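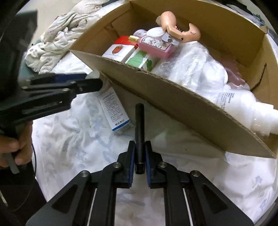 Attachment 1 - the toiletries box, front side bowed out

Ticket 147
Subject: Small box refused at collection (sides bowing + something leaking)
Opened: 11/16/19
Service: Naseri Removals and Storage, small box rate
Route: Norkville to Tremholm
Category: Packing / refused item
Status: Closed

Original message

Hi, driver came this morning for the rest of our boxes and took all of them except the bathroom one. Sticker on it says REFUSED - SEE PACKING NOTES. No other info. I've read the packing notes on the site and can't tell which bit I've broken. Is it the shape? The front has gone a bit round, see photo. The lid does shut if you lean on it.

It's shampoo, tablets, creams, cotton wool, the usual. Nothing odd. Booked as a small box on Flullov and paid for. Need it gone before I hand the keys back. Can someone just tell me what's wrong with it and I'll fix it tonight.

Also there's a faint minty smell when you open it, may or may not be related.

Reply from packing desk

Hello, thanks for the photo. Driver's note on our side has two codes, one for shape and one for liquid. So it's both I'm afraid.

Shape: a wall that's bowed won't stack. The small boxes go in the cage under the medium ones and the bottom layer has to be square. If you have to lean on the lid it's overfull.

Liquid: either the driver smelt it or felt something damp underneath. Have a feel of the base please, outside and inside.

Limits for a small box, toiletries, as on the Flullov booking page:
Weight - 2,000 g
Liquid - 1,000 ml in total, all bottles added together, going by what's printed on the bottle and not by what's left in it
Aerosols - none
Everything with a screw cap taped

Could you empty it, check the base and tell me what you've got? Don't repack yet.

Requester update

Ok. Base is dry outside. Inside there's a greasy patch in one corner about the size of a coin, smells of mint. So yes leak. Haven't found which one yet.

Weighed the whole thing on the kitchen scales before emptying, over. Scales only show an error past their limit so couldn't tell you how far over. Definately over.

Didn't know about going by the printed size. I'd been going by half empty bottles. That changes things.

Emptying it onto the bed now, will keep notes as I go and paste them in.

Notes while emptying (pasted in by requester)

- tipped nothing, lifted things out one at a time. Bottles lying down on the quilt, caps away from me
- wiped each one with a tissue as it came out, looking for green or mint on the tissue
- big white bottle: dry, cap tight
- other white bottle with the grey label: dry. cap was a half turn loose, tightened
- brown dropper bottle: dry but the rubber top is perished. Holding for now but wouldn't trust it in a van
- pink and white one: bit sticky round the neck, old stickiness, doesn't smell of mint
- spray bottle: not sure what you class this as?? it's a pump not an aerosol
- a tube carton, unopened as far as I can remember, dry
- small pots, all dry
- cotton wool bag: this was at the bottom and it's what had soaked most of it up. So the leak was above the cotton wool
- foot balm. Found it. Cap split right down the side. It was jammed against the wall of the box, against the bit that's bowed

So same corner. Box pushed out, things leaning on each other, cap cracked. Or cap cracked first. Don't care, it's in the bin, along with the cotton wool.

Reply from packing desk

Good, that's most of it then. Few answers.

Pump sprays are fine. They count as liquid and want the nozzle locked, or taped if it hasn't got a lock. Twist the collar and see if it stops moving. Lay it along a long wall, don't stand it up.

Dropper bottle: either put it in your hand luggage or decant. We won't refuse it but we won't cover it either.

Medicines: keep anything you need in the next few days out of the box altogether. Tremholm depot can hold small boxes for a bit before they go out for delivery and they can't go digging for one. Packets and cartons are fine to travel otherwise, leave the leaflet in.

The box itself. A wall that's bulged can come back if the board hasn't creased. Run your thumb down the inside. If you feel a hard ridge it's creased and you want a new box. If it's smooth all the way you can get away with flattening it. Small dents along the top rim don't matter.

Requester update

No ridge. Smooth. Rim is a bit chewed but sounds like you don't mind that.

Photo attached. Tissue in the middle of the pile, dark clothes along the back. 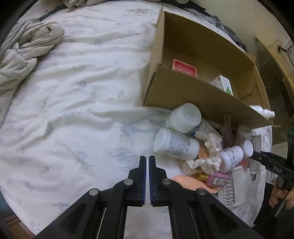

Adding up the liquid

Did this with a pen and the back of the booking sheet. Annoying job, half the sizes are printed in grey on white. Torch on the phone held sideways helps.

First total: over 1,000 ml by one big bottle, more or less exactly. So one big bottle has to come out. Took out the large white one, it was nearly done anyway. Left on the bathroom shelf to use up before we go.

Second total, without it: under. Not by loads. Added the pump spray which I'd forgotten the first time, still under. Phew.

Weight on the kitchen scales after that, everything in a carrier bag, no box: fine. With box: fine, scales gave a proper number this time instead of the error.

Question for desk - does the tube in the carton count as liquid? Was told once that creams do and once that they don't.

Reply from packing desk

Creams and gels in tubes don't count towards the 1,000 ml. Creams in pots with a screw lid, tape the lid, also don't count. Page is badly worded, I've asked for it to be changed. Anything that would run if you tipped it counts.

Repack order, please do it like this:

1. Flatten the box right out, bulged wall face down on a hard floor, books on top. Leave it an hour if you can.

2. Put it back together, tape the base with one long strip down the seam and one across. H shape if you've tape to spare.

3. Line the bottom with something that soaks. Old flannel, tea towel. Not cotton wool in a bag, the bag just holds it.

4. Bottles first, lying down, caps all facing the same end. Unscrew each one, bit of cling film over the neck, screw back on, tape round.

5. Rigid cartons along the walls. They keep the board straight and they stop bottles pressing on it. This is the bit that should sort your bulge.

6. Pots and small things in the gaps.

7. Soft stuff last, on top, until it's level with the rim. If it goes over the rim something comes out.

8. Flaps should meet with no pushing at all. Press the middle with a flat hand, it should give slightly.

Requester update

Right.

1. Done, but had it under the books for more like twenty minutes, wanted to get on. Seems flat. Slight curve if you look down it from the end.

2. Done, H shape

3. Old flannel plus half a hand towel I cut up

4. Cling film is a faff on the tiny bottles. Managed it on all of them bar one where the thread's too short and the cap won't catch with film under it. Taped that one twice and put it in a freezer bag.

5. Cartons along the walls, had more bottles than cartons so one short wall has nothing on it. Folded up some card and stuck it down that side. Ok?

6. fine

7. Ended up short of soft stuff with the cotton wool gone! Used socks.

8. Flaps meet. Gives slightly. No leaning.

Wall is straight, near enough. Put a ruler along it and there's a sliver of light in the middle.

Dropper bottle in my handbag in a sandwich bag.

Then stood the box on its end for a bit, then upside down, then checked the flannel. Dry. Did it again on the other end. Still dry. No mint apart from the corner where it had soaked into the board. Is that going to get it refused again, the smell?

Reply from packing desk

Folded card is fine. Socks are fine, plenty of people do.

Smell: write OLD STAIN - DRY next to the patch on the inside and draw a ring round it. I've put a note on the booking as well so the driver sees it on Flullov before loading. Peel the refused sticker off completely please, don't go over it with tape. Depot scanners still read it through clear tape and it'll get pulled off the belt at Tremholm.

A sliver of light is fine. It's a thumb's width we refuse at.

Rebooked you for the next Norkville run at no charge. You won't get a new label, the old barcode still works.

Requester update

Sticker took a layer of board with it but it's off. Ringed the stain. Box is by the front door.

One thing for whoever does the site: the weight limit is on the booking page but the liquid one is only in the packing notes, behind the little arrow. I never opened the arrow. If they'd been next to each other I'd have split it over 2 boxes to start with and not bothered anyone.

Requester update

Collected. Driver pressed the lid, looked at the corner, took it. Tracking says loaded.

Reply from packing desk

Lovely, thanks for letting me know. Passed the arrow comment on. Will leave this open until it's delivered.

Requester update

Arrived Tremholm. Walls still straight. Flannel dry. The one in the freezer bag had wept a tiny bit inside the bag, nothing got out. You can close this.

Resolution (desk)

Cause: overfull small box, over on weight and on liquid. Split cap on one item against bowed wall.
Fix: leaking item binned, one large bottle removed, box flattened and repacked with cartons to the walls. Necks filmed and taped.
Charge: none
Follow up: liquid limit to be moved next to weight limit on Flullov booking page, down for March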